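Virtual Memory and Page File Settings: Frequently Asked Questions

What is a page file?

The page file is a hidden file on a system drive that Windows uses as an extension of physical memory. When memory fills up, pages that have not been used for a while are written to the file and read back when a program asks for them. The default name is pagefile.sys, and it is stored in the root of the drive.

Do I still need one if my computer has plenty of memory?

In most cases, yes. Windows counts the page file toward the total amount of memory it can promise to programs. With the file turned off, a program may report that it is out of memory while physical memory is still free. Crash dumps also depend on it in the default setup.

Where do I find the setting?

Open Control Panel, select System, then Advanced system settings. On the Advanced tab, click Settings under Performance. In the window that opens, select the Advanced tab again and click Change under Virtual memory. An administrator account is required.

Should I let Windows manage the size?

Leave "Automatically manage paging file size for all drives" checked unless you have a specific problem to solve. A fixed size makes sense on small drives, where a growing file can use up the last free space, and on machines that run the same set of programs all day. 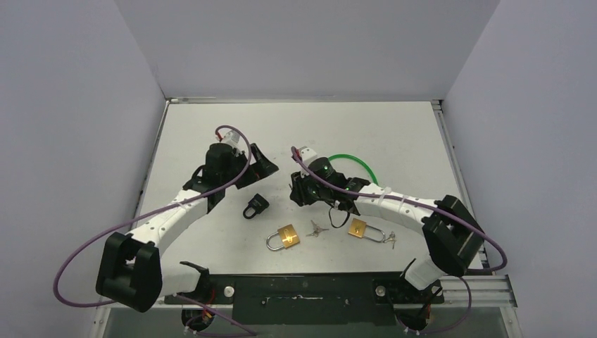

Two-arm work surface with gray panels.

How do I set a fixed size?

1. Clear the automatic management box.
2. Select the drive that will hold the file.
3. Select Custom size.
4. Enter the initial size and the maximum size in megabytes. Use the same value in both fields.
5. Click Set, then OK, and restart if asked.

If you leave without clicking Set, the new values are discarded with no warning.

What size should I enter?

Run your normal programs for a full working session and note the peak commit charge. Subtract the installed memory from that figure and add a margin. If the result is below zero, a small file is still recommended — do not go under 700 MB on a machine where you want small crash dumps to be saved.

Can I move the file to another drive?

Yes. Set the new drive first, then select the old drive, choose No paging file, and click Set. Moving the file to a second partition on the same physical disk gives no gain in speed. USB drives should not be used.

Will the page file wear out my solid state drive?

Normal paging is a small part of the total writes on a typical desktop. If the disk light stays on for long periods and programs respond slowly, the machine is short of memory, and changing the file size will not fix that.

Does the Erkora memory monitor change these settings?

No. Erkora reads the counters every 5 seconds and writes them to a log. Version 2 and later can show a notice when commit charge nears the limit, but any change has to be made by hand in the Virtual Memory window.

Why does my new setting not appear after a restart?

Check the Currently allocated value at the bottom of the Virtual Memory window. If it still shows the old size, the drive probably lacked enough free space for the new one. Free up space and repeat the steps.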